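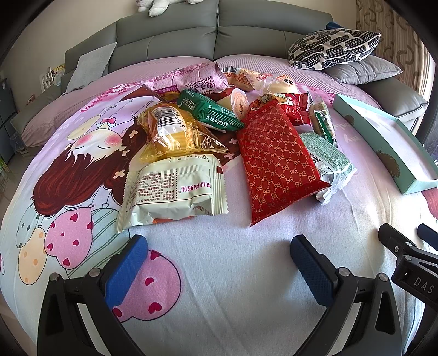 Snack Sorting at Home, README

by Chie Chiba, November

What's in here: pictures and notes from sorting packaged snacks in an ordinary living room. Snacks get tipped out in a pile, then sorted, then put away. That's the whole activity. 600 sessions, 4 homes, 4000 still pictures pulled from them. Notes are in the notes folder, one text file per session, same number as the session folder.

Working name was Drustis. You will still see it in old folder names. Same stuff, don't go looking for a second set.

Homes

The homes are called Travitz, Guillot, Danden and Home D. Home D never got a proper name, sorry. Names are just labels, not the families.

Travitz — living room, low surface by the sofa. Most sessions.
Guillot — kitchen counter mostly. Bad light after four in the afternoon, see below.
Danden — floor, on a blanket or a mat. Packets slide less.
Home D — dining table, plus a handful on a bed.

Nothing was cleared out of the rooms first apart from stuff that was in the way. Cushions, toys, curtains, all stay how the family has them. If a soft toy sits on the sofa back it stays on the sofa back. Please don't mail me asking for plain backgrounds.

Surfaces and cloths

A lot of the sorting is done on a printed cloth. I asked people to use whatever they had, so there are kids' prints, florals, checks, one ugly tartan (mine). The kids' prints matter more than you'd think. One has a cartoon girl with long reddish-brown hair, a bright pink bow, balloons with dots and stripes and hearts, bits of script lettering. Pale lilac and light blue ground. Lots of small bright shapes right where the packets go, so a printed balloon can get mistaken for an item if you're labeling fast. I did it myself twice on a Sunday night and had to redo the batch.

Rule: printed things on the cloth are never items. Balloons, bows, flowers, faces, no. Tag them "print" if you must tag them, otherwise leave alone.

Cloth wrinkles also not items. Cloth edge gets marked only in the fold-up sessions.

Snacks

All packaged, all sealed at the start. Small packets, crimped ends mostly, some twist wraps, some little boxes. Bought in whatever shop was near, so no two homes have the same mix. I kept brand out of the labels completely. Read the label file before complaining that two different crackers are both "packet".

Labels are:

packet — flat or puffy, sealed seam at the ends
twist — wrapped sweets with twisted ends
box — card, any size
tube — few of these, Guillot only
other — everything else, keep it short

Plain white or cream packets were the hardest. On a pale cloth the edge just goes. Look for the crimped teeth at the ends, that's the best clue. If you still can't find the whole outline draw what you can see and put "partial" in the comment.

A packet under another packet gets labeled if some of it shows. If it's only a corner and you can't say what kind, "other", move on.

How a session goes

1. Cloth down, smoothed with the hands. Not perfectly.
2. Snacks tipped out in a loose pile. No arranging!
3. Sort. By kind, or by color, or by who in the house likes what. The note says which.
4. Away into tins, bags, a drawer, depends on home.
5. Cloth shaken out and folded. Only in the later sessions, we didn't think of it before.

Sorting by who likes what is my favorite and the least tidy. Kids change their minds halfway, a pile gets swapped, somebody eats one. If somthing got eaten the note says "eaten" and the kind. Don't treat it as a missing item.

Two people sorting at once is allowed. Marked "pair" in the note.

Light

Whatever was there. Curtains open or half open in the day, ceiling lamp in the evening. Sofa arms near a window blow out sometimes, leave it. Guillot has a yellow lamp over the counter which turns the cream packets the color of butter, so don't use color alone there. Sessions where it was really too dark I already took out, that is why the numbering has holes.

Known problems

- Gaps in the numbers, see above.
- Danden notes for the first week are very short. Like, one line.
- "sweet" and "twist" both used in the early labels. Should all be "twist" now, tell me if you find a stray.
- Some notes are in Japanese and I haven't translated them. Mostly comments about which crackers are stale.
- Left and right in the notes is from where the sorter sits, not from the picture. I regret this.
- Home D bed sessions: the bedspread has a quilted pattern and the small boxes sink into the dips. Outlines are a bit generous there.

What it's good for

Finding small wrapped things in clutter. Busy patterned surfaces under real objects. Order of steps in a small household job. Counting, maybe, but I'd be careful, deep piles hide a lot and the note only gives a total if the sorter bothered to write one.

Not good for reading package text. Not good for nutrition anything.

Families

Everybody agreed in writing. Faces taken out, also mail, school papers, and the calendar on the wall at Danden. If you spot something with a name on it that we missed, send me the session number and I pull it the same day. Don't repost it.

Changes

Added fold-up sessions for Travitz and Home D. Fixed the box outlines in Guillot. Moved the notes out of the zip becuase people kept not finding them.

To do — translate the notes, redo the first Danden week, ask Travitz if they still have the other cloth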